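# Gravolberg Pedal Extender, Model 898

Raised foot platform with linked pedals for young pianists. Fits most upright and grand pianos.
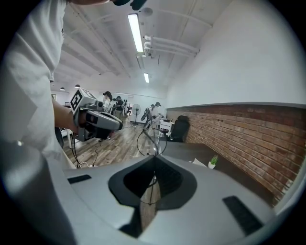
Malathi Bhat writes that the platform should be set before the bench, and that most of the complaints she hears about stiff pedals come from doing it in the other order. The setup section below follows her sequence.

## Overview

The Model 898 lifts the pedal action to a height that a seated child can reach with the heel supported. It has a flat platform, a height screw at each corner, and 2 pedals linked by push rods to the damper and soft pedals of the piano. The middle pedal is left free. It can still be used directly by an adult or an older student once the extender has been pulled back.

The unit is intended for students from age 6 until they can rest both heels on the floor at a correctly adjusted bench. It is not a step and should not be stood on.

## Specifications

| Item | Value |
|---|---|
| Model number | 898 |
| Linked pedals | 2 (damper, soft) |
| Weight | 30 lb |
| Recommended minimum age | 6 |
| Platform | Painted steel, ribbed rubber cover |
| Pedals | Solid brass, lacquered |
| Push rods | Steel, nylon tips |
| Height adjustment | Continuous, four corner screws |
| Feet | Replaceable rubber |

## Compatibility

The extender works with pianos whose outer pedals project clear of the case and travel straight down. This covers nearly all modern uprights and grands. It does not fit:

- square pianos and most reed organs
- digital pianos with a separate plug-in pedal (place that pedal on the platform and strap it down with the optional tray)
- uprights with a bottom board that sits flush with the pedal tips

On grands with a low lyre, check the clearance between the pedal tips and the floor before ordering. The rod clamps need room to swing under the pedal when they are attached.

## Setup

1. Set the platform on the floor in front of the lyre or bottom board with the clamps open.
2. Seat the student at a rough bench height and raise the platform until the soles of both feet lie flat on it.
3. Level the platform with the corner screws. Lock each screw with its collar.
4. Close the clamps over the damper and soft pedals. Tighten by hand only.
5. Turn the rod sleeves until the free play matches that of the piano's own pedals.
6. Adjust the bench to its final height so that the forearms are level with the keys, then repeat steps 2 to 5 if the feet have lifted.

If the damper pedal buzzes on release, the rod is too long and is holding the dampers slightly off the strings. Shorten it by a half turn and test again with a staccato chord in the bass.

## Use in recitals

Changing between students of different heights takes longer than changing a bench. Where several children share one piano, order the program so that those using the extender play consecutively. Ridwan Ngau marks each student's setting on the corner screws with colored tape, and this works well if the same bench is used throughout.

For four-hand pieces, the lower player normally pedals. The platform can be moved to the left, but the rods must stay vertical when seen from the bench. Angled rods wear the nylon tips and can slip out of the clamp during fast repeated pedaling.

## Maintenance

Wipe the brass with a dry cloth. Polish removes the lacquer. Put a drop of light oil on the pedal pivots once a year, in August if the unit is serviced along with the school instruments. Check the rubber feet for hardening at the same time. Hardened feet let the platform creep forward on varnished floors.

Replace nylon tips when metal shows through. Tips are sold in pairs.

## Versions and accessories

- **Dravidia:** black platform, brass pedals. Standard version.
- **Mitilau:** walnut-colored platform, nickel-plated pedals. Mechanically identical.
- **Tray and strap** for plug-in pedals
- **Rod set, long,** for concert grands with high lyres
- **Galbraith bag:** padded, with wheels and a side pocket for the rods

Remove the rods before putting the extender in the bag. Rods left in place bend at the clamp, and bent rods are not covered by the warranty.

## In the box

Platform with pedals fitted, push rods, clamps, felt pads for the clamp jaws, hex key, and printed setup sheet. The felt pads are packed in the same envelope as the hex key.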